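**Re: [selleswood-house] bin liners, again**

Rodel Umali wrote:

> Does anyone else's liner slide down into the bin by lunchtime? I've gone through 5 bags this week fishing them out. Also, where do we keep the spares?

Hi Rodel, oh yes, mine used to do that constantly (I was ready to throw out the whole bin!). What fixed it for me was opening the bag all the way first, shaking some air in, and then pulling the rim down over the outside, well past the lip. Give it 2 good tugs, one on each side.

As for spares, I got tired of walking to the closet, so I put a stick-on hook on the wall by the bin and knot a bag onto it. Easy to grab when the old one goes out!

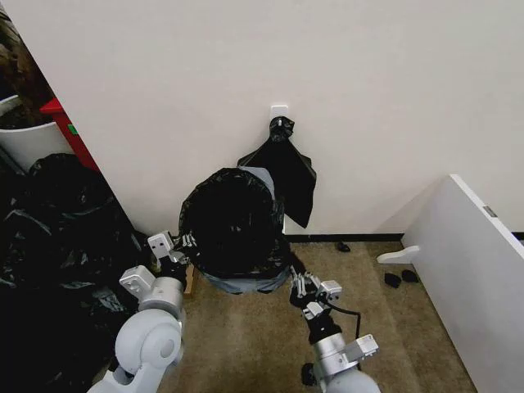
Rodel tried the knot last night and says it holds fine, but wants to know if the bigger bags from the Baluyot order will fit the small bins too. They will, just fold the rim down further.

Sølve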